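Sixth-formers send a robot to tidy up, and it gets as far as the side table

Last updated: January, 4.15pm

A team of students from Bustham has got through to the second round of a national robotics contest without owning a robot, touching a robot or, in most cases, tidying their own bedrooms.

The Bustham College robotics club was one of 465 entrants to the Hevoris Schools Challenge, which asks teenagers to teach a two-armed machine to clear up after people. The machine lives inside a computer. So does the furniture, the mess and, thankfully, anything that gets dropped.

Teams are given the same pretend home and the same pair of arms. They write the instructions, press go, and then sit back to find out what they really asked for. Points are given for each item that ends up where it should be. Points are taken away for each item that ends up on the floor, and for any contact with the walls, which the rules call "unplanned" and the students call "Tuesday behaviour", after the slot when the youngest members used to have their lesson.

Pirmin Kaufmann, who teaches computing and runs the club in what was meant to be his marking time, said the first term had been "mainly about humility".

"They came in thinking they would be doing backflips by half term," he said. "We spent five weeks on picking up a bottle. One of them went home and picked up a bottle in front of her mum, very slowly, to see how she did it. Her mum asked if she was feeling all right."

The side table is the part of the contest that has eaten most of the club's evenings. Its top is small, the things on it are all different shapes, and the arms must clear it without sending the rest flying. Bottles roll. Bowls have to be taken by the rim. Anything thin and flat is a misery, and there is a yellow utensil that has its own page in the club's notebook, much of it crossed out.
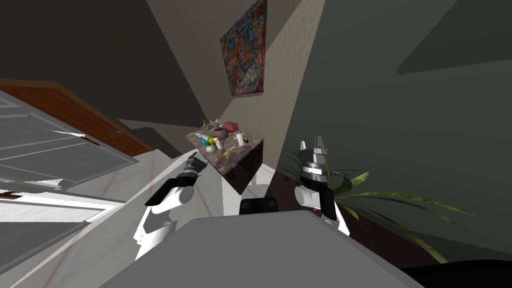
The club's plan is to leave the awkward things until last. This was reached after a long argument, during which one half of the room wanted to start with the hardest item on the grounds that it would be a relief to have it over with. They were allowed to try. The recording of that attempt is now shown to new members as a welcome.

Each team has 2000 practice runs before the judging, which sounded like plenty in the autumn. By the time the club had sorted out its bottle trouble it had used 659 of them, a fair number on a mistake in which left and right had been swapped. The arms worked beautifully throughout, Mr Kaufmann said, and did everything on the wrong side.

A rota has since been drawn up to stop anyone using runs for fun. It is pinned by the door and signed by every member, including the one it was written for.

The two grippers are not the same, and the students have had to learn which is better at what. Opinion is divided. The claw has its supporters, who like that it opens, closes and asks no further questions. The hand with more fingers is admired by those who have not yet had to program it. A motion to give them names was passed at the last meeting, but the names were then vetoed by Mr Kaufmann on the grounds that the judges would be able to read them.

The college has entered twice before. The first time it went out in the opening round after sending in the wrong file, which turned out to be a history essay. The second time it sent the right file and went out anyway. Mr Kaufmann said he had found the second defeat more encouraging.

This year's entry was helped along by Kwiatkowski, the electrical shop on the high street, which lent the club a faster computer for the winter. It sits under a desk in the computing room and gives off enough heat that the room has become popular at lunch with people who have no interest in robots. Two of them have now joined. One is said to be rather good.

The club also had a visit from an engineer at Zidex, the packing firm on the ring road, who spent an afternoon answering questions. The students had prepared a list on grip strength and joint limits. Most of the hour went on whether the machines at the warehouse had ever thrown anything, and how far.

Her main advice was to go slower. The students have taken this seriously, and a full attempt at the table now lasts longer than a lesson if left to itself. Members bring food.

Parents were invited to a demonstration at the end of last term and saw the arms take hold of one object, think about it, and put it back. There was warm applause. Several parents asked whether the program could be installed on their children. Mr Kaufmann said he had been asked this before and that the licence did not allow it.

The second round adds a time limit, which will come as a blow to the slow and steady approach. Judges will also move the objects before each attempt, so a team cannot simply memorise where everything is. The club found this out by reading the rules again, properly this time, and has been meeting twice a week ever since.

Teams that score well enough go on to a final, where their programs are tried on real arms in front of an audience. The Bustham students say they are trying not to think about that. They have, however, already decided who gets to stand near the stop button, and it was the only vote of the year to be unanimous.

If they do reach the final the college will need to find money for the coach. A cake sale is planned for the main hall. The robot will not be serving, although the question was raised and discussed for longer than the minutes suggest.

The club meets after lessons in the computing room and takes new members from any year. No experience is needed. People who are good at putting things down gently are especially welcome, as the club has plenty who can pick them up.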